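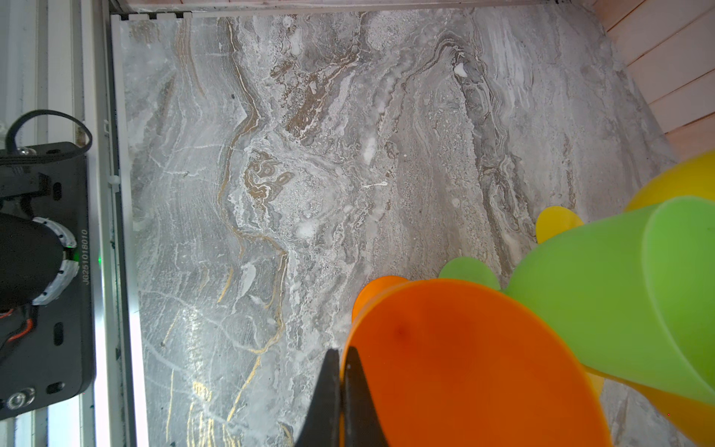

Oranger Becher auf einer Tischplatte mit grauem Marmormuster.

1/3 Die Genossenschaft Fedwood stellt ihre Kantinen im April auf Mehrweg um. Beteiligt sind 7 Standorte, darunter Brustov.

2/3 Das Pfand beträgt 2 Euro je Becher. Die Rückgabe ist an allen Ausgabestellen bis 15 Uhr möglich. Bestehende Guthaben bleiben gültig.

3/3 Am Standort Grernar beginnt die Ausgabe mit rund 261 Bechern. Anfragen richten Sie bitte an die Geschäftsstelle.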